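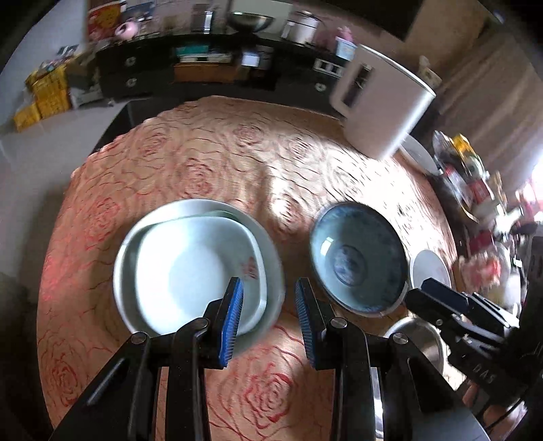
Does the dish work go away once the arms come in? Most of it moves somewhere else, and part of it turns into showing the machine how to do it.

That's the short version of what we got from the Santoro kitchen. Longer version follows. The site is a staff canteen, dish return at the back, the arms (Skirnis, two units) sorting bowls and plates into racks. Before Skirnis the sorting was a job for whoever was on the late shift. Now there is a second job next to it: demonstration work. A worker takes a gripper in each hand and handles crockery at a table, over and over, and the recordings go to Zoneck for training. Figure 3 gives three moments from table work of this kind, bowls and plates handled with hand-held grippers.

We interviewed 30 people, kitchen staff mostly, plus shift leads. Interviews were short. Some were done standing up, between racks, and the notes show it.

First thing everyone brought up was the hands. A gripper has two fingers and no wrist feeling, as one dishwasher put it. Picking up a bowl by the rim is easy for a person and slow with the tool - you have to come in at the right angle, one finger in, one out. People who had washed dishes for years said they felt clumsy again. Three of them did not like that at all. The younger ones minded less.

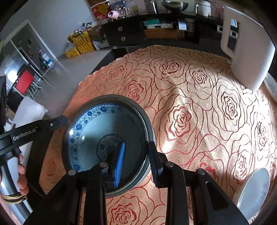
Pay was the second thing. Demonstration hours were paid at the same rate as sorting hours, which management saw as fair and the workers mostly did not. Their argument: sorting can be done while talking, demonstration can't. Deividas Priedītis, shift lead, backed them on this and asked for a 50 minute limit per sitting. He got it in June. Before that there was no limit written down anywhere, people just stopped when thier wrists hurt.

Third, who owns the knowledge. We coded 836 comments across all interviews and this theme was harder to code than the rest (see Section 5 on agreement between coders). Staff know which plates stick together and which bowls slide. That used to be passed on at the sink. Now it goes into the recordings, and a new hire learns the racks from the Skirnis screen. One cook: "I taught it, then it taught my nephew." She was not complaining, we think. Hard to tell from the transcript.
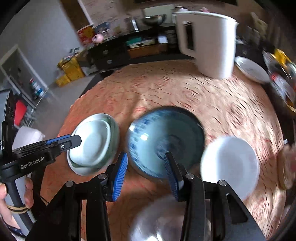 Then the leftovers. Anything the arms refuse goes to a gray bin, the Garkach bin in local talk, after the old supplier. Odd shapes, chipped rims, stacked saucers. Emptying it was on no one's task list for the first weeks, so it was done by whoever got annoyed first. Justinas Sepp, who ran the rollout, added it to the late shift later on. It counts as as sorting time. The late shift disagrees with that, and the matter was still open when we left the site.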